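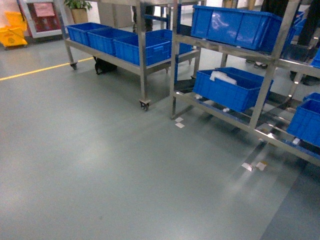

Mingxuan Kang wrote to me that a robot in a shared workshop should get its own corner, with a fence and its own light, and that everything else is asking for trouble. I have read this message several times. I respect the opinion and I know where it comes from, but I want to argue for the opposite, and I will try to do it without becoming angry.

We have been building Vadura at the Druruswood workshop for longer than I like to say. It is a machine that should find a plastic crate, understand how it stands, and take something out of it or put something in. For a warehouse this is old news. For five people who pay for their own screws, it is a big project, and we make it in a room where other people also have their work.

The question of the fence came up early. With a fence we could fix the crates to the floor, keep the light always the same and write much shorter code. My first version of the search program had 462 lines, and I was proud of it. It worked very well on my kitchen table at home, with one crate and the curtain closed. At the workshop it was useless. The floor is shiny and gives back every lamp, and the metal tubes of the racks do the same. A crate is blue, but a crate with a white reflection on its side is, for my program, half of a crate.

I was for the fence on that evening, I admit. Today I think that the fence would have been a way to keep my bad program alive.

A home builder has not much that a company wants. We have no money and our tools are tired. But we have a real room, and a real room is a good teacher. Carts have wheels, and what has wheels will move. People walk behind the shelves. One crate has a crumpled white bag in it, and the bag changes the outline completely, so the program must decide if it sees a crate, a bag, or some new third thing. If I take all this away, I learn only how to make demonstrations.

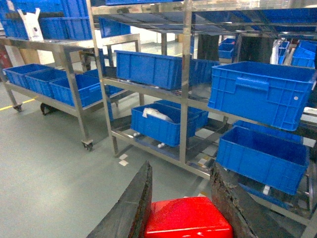 Page last changed: March

The same thinking should apply to the mechanical parts. Severin Hämmerli complained, in the comments under an earlier text of mine, that I write too much about software and that the true problem is always in the fingers. He is more right than I wanted. Two black fingers on a red body look like a simple thing, and every beginner (I was one) believes that the fingers are bought and the thinking is made. Then the edge of a pad becomes rough and crumbly, and the grip is not the grip that you had calculated.

A new pad from Plattner costs 78 with the shipping, and for this reason we do not change pads often. In the beginning I found this embarrassing. Now I would say to any builder: do your tests also with the worn pad. Write down which pad was mounted. If your robot can do its task only with fresh rubber, you have a robot for one afternoon.

I also want to defend the sloping shelf. Some people at Druruswood would like us to practice only on flat ones, and they are not stupid, a flat shelf is much easier to describe in numbers. On a shelf that comes down toward you, a crate shows you a different face, and a tilted crate shows you an even stranger one. The handle slot, which I use as a landmark, is then a thin dark line or it is not there at all. I lost many evenings to this slot. I would still choose the same shelf again, since nearly every place which moves goods has something similar, and a program that knows only flat crates will be surprised on its first day.

There is one point where Mingxuan is fully right, and I do not want to hide it behind my big words. Safety is not a matter of taste. When the arm has power, a person must be able to stop it, and this person should not be at the same time the one who looks at the laptop. We made this rule in Druruswood and I would make it stricter if I could. I have seen how a friendly project becomes careless: first everybody stands back, then one person leans in to push a crate a little bit, then it is normal to lean in. A painted line on the floor stops nobody. A habit can stop somebody, if it is repeated until it is boring.

So I do not say "no protection". I say that protection for people and comfort for the program are two different things, and that a fence mixes them. We tell the others that it is for their fingers, and quietly we enjoy that the background does not move anymore.
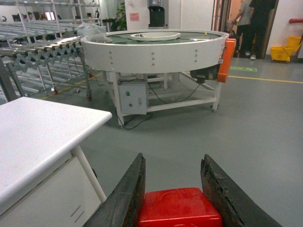
OPINION – SHARED SPACES

The round conveyor is the part of the room where I have the most discussions with others. It has a green belt, a lot of bolts and a heavy look, and visitors always want to see the robot working together with it. I understand the wish. A turning table is beautiful, it gives you the feeling of a factory.

My opinion is that we should go there slowly. To hold one red plastic piece between two fingers, well and many times, is already a full task. To put it down on a belt at the correct moment is a second task, and it needs a good clock more than a good eye. A group in Kundbridge, with which I exchange letters, did both at once, and after six months they could not say which half was failing. They took the thing apart and began again with a standing table. I do not laugh about them, I had drawn the same plan.

For my part I would first take the belt standing still, with whatever plastic bag somebody left on the rim, and ask the program only where it can put a part down. This looks like nothing in a video. It can be done on an evening after work, with cold tea, and the next person can read in the notebook what you did.

Mingxuan answered that I make a virtue out of our lack of space. Perhaps so. I have offered to test the fence for one month, if afterward we also test one month without it, same arm, same pads, same crates. We are still discussing who begins.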